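## Folding station going in at our laundry, what happens to the folders?

I work second shift at a rental uniform plant, on the hand folding line. There are 11 of us on the line. In October the company signed with Ostodine for a two-arm folding station, and it's supposed to go live this spring. Management says no jobs are being cut. They also say the piece rate is "under review," and they won't tell us more than that.

Right now I do a little over my quota most nights and the bonus matters to me. My questions are for people who have been through this. Did your rate change? Did you end up standing next to the machine all night clearing jams? And did anyone get real training, or did they hand you a binder?

We are not union. The plant is owned by Brellthorpe if that makes a difference.

*Posted by secondshift_folder, February 2018*

---

**presser_to_tender**

I went through it at a different company, so take it for what it's worth. We got two stations for shirts and work pants. I was moved from folding to what they called cell tender.

The first thing to know is that it's slow. Ours did 60 pieces an hour on a good hour, and any decent folder beats that easily. The company didn't care, as it runs through breaks and overnight. The trouble is all at the start of the fold. A flat garment is fine. One that comes out of the bin in a wad has to be picked up, held between the two grippers and opened out until there's an edge to work from, and that part took longer than the folding did.

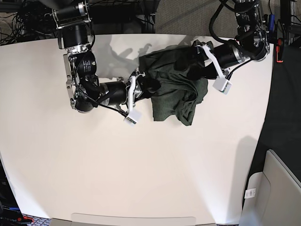

So the job turned into feeding it. We shook things out, turned sleeves right side out, pulled anything with a broken zipper, and reset it when it gave up on a piece. It was easier on my shoulders. It was also a lot more boring, and you can't talk to the next person the way you can on a line.

On pay, they dropped piece rate for tenders and put us on straight hourly. My last full bonus as a folder was $152 for the pay period. The hourly raise covered most of that but not all. Ask for the new rate in writing before go-live, and ask whether machine downtime counts against you. Ours did for the first few weeks until enough people complained.

Training was two half days from the vendor. Take notes on the fault codes.

---

**Rattanakul_fan**

depends on the plant. ours had one from Jurnum and it sat under a tarp most of the year. wouldn't quit over it

---

**linenroom_lead**

I run the finishing side at a hospital laundry. A few points from the other side of the desk.

"No jobs cut" usually means nobody gets laid off and open spots don't get filled. Look at your line a year later and it will be smaller. That's how it went here, and I would say so to your face if you worked for me.

Quality check stays with people. In our first month the station finished 2464 pieces, and every one of them was looked at by a person before it shipped. If there is a QC opening, put in for it now. It pays better than tending and you keep your eye for the work.

Also ask who is allowed to restart the machine after an emergency stop. It should be a named, trained person on each shift. If the answer is "whoever is closest," bring that up with your safety rep.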